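Hard water, part two: sizing the softener

13 November 2014

In October I posted the test results for the well at the Skodirham house and said I would follow up with the equipment side.

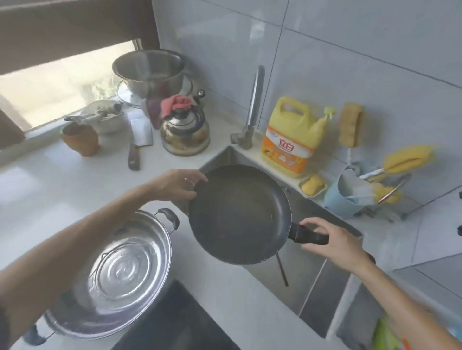
The hardness came back at 283 milligrams per liter as calcium carbonate. Softener manufacturers in this country rate everything in grains per gallon, so the first step is a conversion. One grain per gallon is 17.1 mg/L. Dividing gives 16.5. Iron was below the detection limit of the test, so I made no correction for it. If you have iron, the usual practice is to add several grains to the hardness figure for each part per million, and the exact number depends on whose manual you read.

The second input is daily water use. The planning figure printed in most manuals is 75 gallons per person per day. I think that is high for a house with low-flow fixtures and no outdoor use on the softened line. I read the meter every morning for 16 days and got an average of 90 gallons for the two of us, or 45 each. There was one day with three loads of laundry and one day when we were gone until evening. I left both in.

90 gallons times 16.5 grains is 1,485 grains per day. That is the load on the resin. Everything after this is a question of how often you want to regenerate and how much salt you are willing to spend doing it.

The number on the box is close to useless by itself. A unit sold as 32,000 grains contains one cubic foot of resin and reaches that capacity only when regenerated with 15 pounds of salt or more. The same cubic foot regenerated with 6 pounds recovers something near 20,000 grains. So the last 12,000 grains cost 9 pounds, while the first 20,000 cost 6. The curve is published by the resin makers and it is worth looking up before you set the controller, which will probably arrive set for the high dose.

At 6 pounds and 20,000 grains, less one day of reserve, I have 18,515 usable grains. Divided by the daily load, that is a little over 12 days between cycles. Salt use comes to under 190 pounds a year, or five 40-pound bags with some left over.

I looked at two units. The Elach is a one-cubic-foot tank with a metered valve. The Wiltow is a cabinet model with the brine tank and resin tank in one housing, three quarters of a cubic foot, also metered. The Wiltow takes up less floor and costs less. It would also have worked on paper, regenerating every nine days or so at an equivalent dose. I bought the Elach for two reasons. Its valve lets you set the brine fill time directly in minutes, and the Wiltow only offers three named efficiency settings with no salt weight given for any of them. The other reason is service flow. The pressure drop chart for the Elach shows 15 psi at 10 gallons per minute, and I could not find a chart for the Wiltow at all.

Avoid timer-only valves. They regenerate on a fixed schedule whether or not any water has passed through, and the price difference is now small.

Installation notes, briefly. The main comes in at the north wall and the branch to the hose bibs leaves before the softener, so the garden stays on raw water. I also left the cold line to the kitchen faucet unsoftened. Softening at this hardness adds 130 mg/L of sodium, near enough, and I would sooner not drink it or cook with it. Hot water at the kitchen is soft. The bypass is a three-valve loop in copper – the plastic bypass supplied with the unit is still in its bag. The drain line runs to the laundry standpipe with an air gap fitting from Yusof Supply, which was the only place nearby that had one in the right size.

One error to report. I set the brine fill using the flow rate printed in the manual, 0.5 gallons per minute. A gallon of water dissolves three pounds of salt, so 6 pounds needs 2 gallons, or four minutes. When I measured the refill with a bucket it was delivering 0.38. The dose had been closer to 4.5 pounds. The setting is now five minutes and I will check it again when the line pressure changes in spring.

Hardness after the unit, by drop titration, is under one grain. I have not yet tested it at the end of a cycle, where leakage would show up first.

We use cookies to remember your preferences and to measure traffic on this site. By continuing to browse you agree to our use of cookies. Accept Learn more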